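Workshop tips: teaching an arm to plug in a phone

At the Laltora bench we compare ways of training robot arms on household jobs. The current one is a phone, a charging cable and a power strip. These are the habits that helped our results.

Before you record

Fix the layout first. The strip goes near the corner, upright to the arm, and we mark its place in pencil. Moving it by a hand's width was enough to spoil a batch in December.

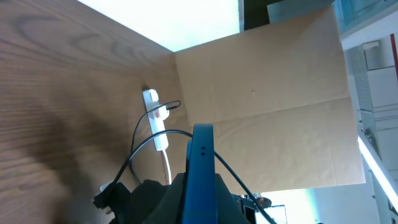 Check the lead every time. A cable never falls the same way twice, so let it, and don't tidy it between runs. Policies trained on neat loops did badly when Olga Vallejo dropped the cable at random. Mixed loops gave us 3,475 usable runs and a much steadier grasp.

Screen off anything behind the bench that changes during the day. A sheet of cardboard will do.

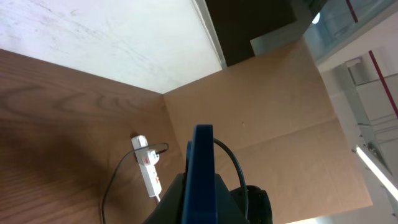 Wrist view and top view

Record both. Trained on the wrist view alone, the arm lost the socket in 5 trials out of every set. With the top view added it was 2. Abilio Marín repeated the test at Garba with the same outcome.

Keep the phone screen lit while recording, and lay the phone flat with its long side pointing away from you.

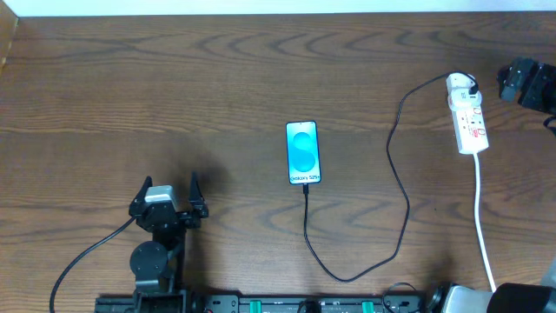 Leave slack in the lead. A tight one drags the phone as the arm lifts the plug, and you will have to discard the run. Wipe the finger pads after 3 hours of work and note the time on the run sheet.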